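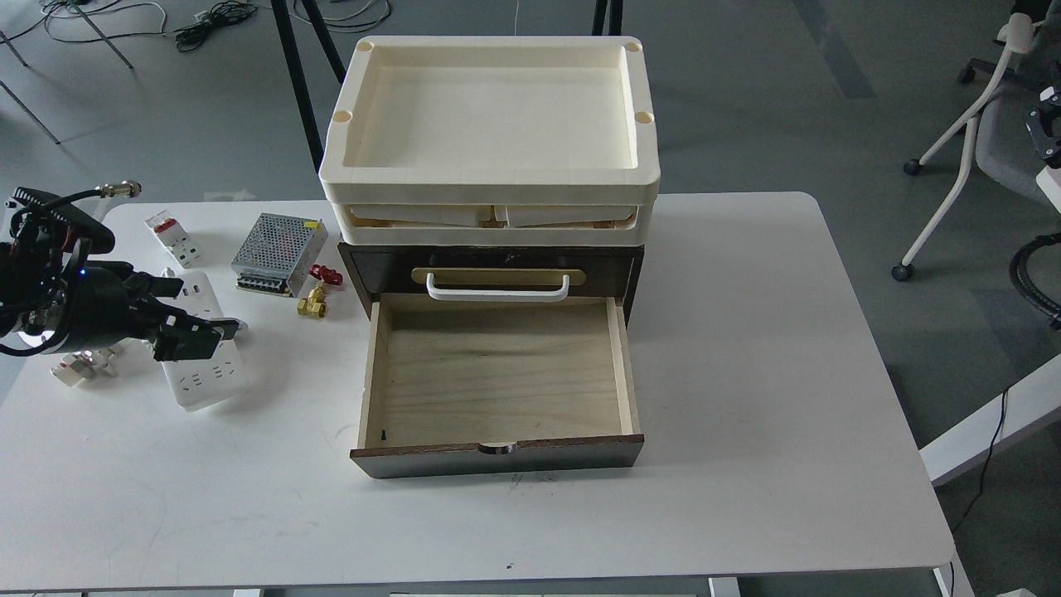

What should go in the bottom drawer of a small two-drawer cabinet, if I mostly have electrical parts and odd plumbing bits to put away?

cordwinder

Put the heavy things in the bottom drawer and the small, light things in the top one. A metal power supply or a brass valve will make a little cabinet tip forward if you pull it out in the upper drawer, and in the lower one it mostly just sits there being heavy. Measure the inside depth before you commit, with the drawer closed and again with it open, as the back panel usually steals a bit.

That's the short version. The long version is that a tabletop cabinet this size isn't made for hardware. It's made for letters, or tea, or whatever people kept on desks before they kept power strips on them. The bottoms are thin ply, and plywood that was perfectly happy under a stack of envelopes starts to sag when you introduce it to plumbing. Cut a piece of hardboard to fit, drop it in, no glue. If there is a screw or peg poking up in a corner, notch the hardboard around it. Don't just pull the peg out to see what it does. I did that once with a Pranell chest and found out it was the drawer stop.

Long things go elsewhere. A power strip with its cord will fit in almost any drawer for exactly as long as it takes you to try closing it. Hang it on a hook by the socket end and let the cord be ugly somewhere vertical.

Felt on the valve side, too, if you care about the finish. Handles scratch.

cordwinder, added later

Forgot the breaker. Top drawer, in a bag or a small box of its own, with the rating written on the outside. You'll be reading that print with a flashlight in your teeth otherwise.

brasstacks88

just get a toolbox

half_a_shelf

I asked more or less this same thing on the old Dornus forum in August and got 10 replies, most of them telling me to buy a toolbox, so I feel I've earned an opinion.

My trouble was never the drawers. It was the top. Any flat surface on a piece of furniture attracts a tray, and then the tray attracts another tray, and by then you have a third story you never applied for a permit to build. I'm not against it. Stacked trays are the easiest place to keep the stuff you use every day, and I keep mine right there on the cabinet.
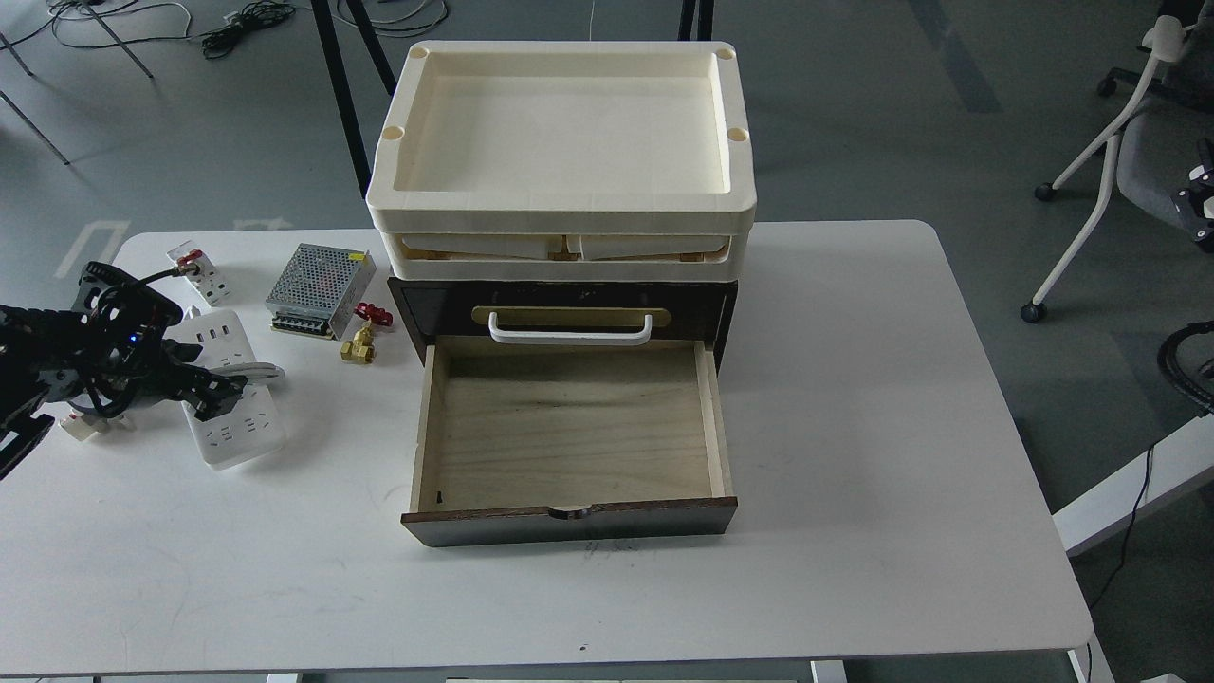

What I would say is that the trays should hold one kind of thing each, and the lower one should hold whatever you reach for least, on account of having to lift the other one off every single time. I had mine the wrong way up for most of a year and thought I was just getting slower.

For the drawers I mostly go along with cordwinder, except for the hardboard. I used a sheet of thin cork from a Drudero shelf kit, and it stops things sliding when the drawer shuts. It does shed. You will find cork in places you did not put cork. I still prefer it.

Other things I'd tell myself at the start:

Empty the drawer before you plan it, pull it all the way open, and put the actual items in. I drew a floor plan on graph paper. It was a beautiful plan and it was for a slightly larger drawer.

If one drawer has a handle and the other only has a finger notch, use the handle one for whatever you need with greasy hands. A dark glossy front shows every print. Mine looks like a crime lab got to it.

Wrap each cord separately, then put the cord with the thing it belongs to. I kept a "cords" drawer for years — a noble idea, and it ended as one large cord.

Don't store anything still plugged in, and don't run a power supply inside a closed drawer. They have those holes in the top for a reason, and the reason isn't decoration. I'd have thought this was obvious, but there's a thread on here with 553 views that suggests it isn't.

And if you can't get a drawer to close after all this, take out 3 things and see which ones you go looking for within the month. I took out three, looked for one, and the other two are in a bag by the door, where they've been since summer.

brasstacks88

a toolbox has drawers too. some of them lock

half_a_shelf

So does the bathroom, and I'm not keeping valves in there either. Although there is a shelf behind the door.

Thread closed to new replies December 17, 2021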